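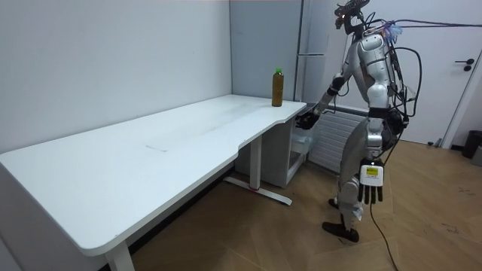 Every August I choose a mathematics book for the year, and every August I am angry about the same thing. The exercises have no solutions. I bought a monograph on finite groups from Drustemetti last summer. It has 598 pages, and the back of the book gives answers to two problems. Both of them are easy.

I know the usual defense. A student who sees the solution stops thinking. Maybe this is true for a student who has a teacher. I learned group theory alone, in the evenings after work, and for me a wrong proof looked exactly like a correct one. I believed for three months that a normal subgroup of a normal subgroup must be normal in the whole group. A half page of solutions would have saved me.
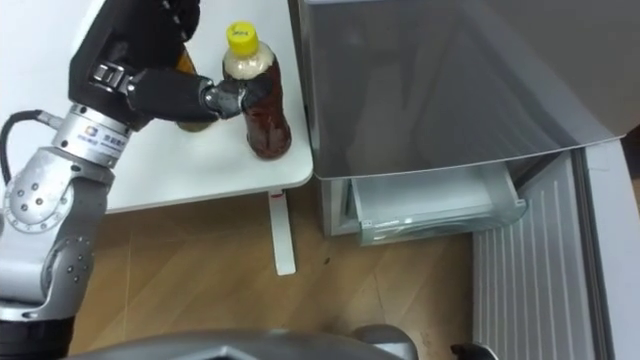

Aisyah Harahap wrote to me that a printed solution makes one proof look like the only proof, and that her best ideas came from being stuck for a long time. I respect this. But to be stuck is useful only when you know that you are stuck — I did not know it.

There is also the matter of the text itself. Many authors put a lemma in the exercises and then use it later in a main theorem. In my book this happens on page 525, where the proof says "by Exercise 3" and continues. For me this is a missing part of the proof, and the reader has paid for it.

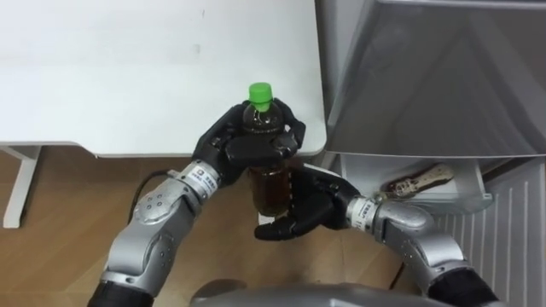
One reader of my earlier post answered that full solutions would make such books twice as thick, and that hints are enough. Hints would already make me happy. Put them in a separate file, if paper is expensive, and mark clearly which exercises the later chapters need. For those few, I still want the complete proof.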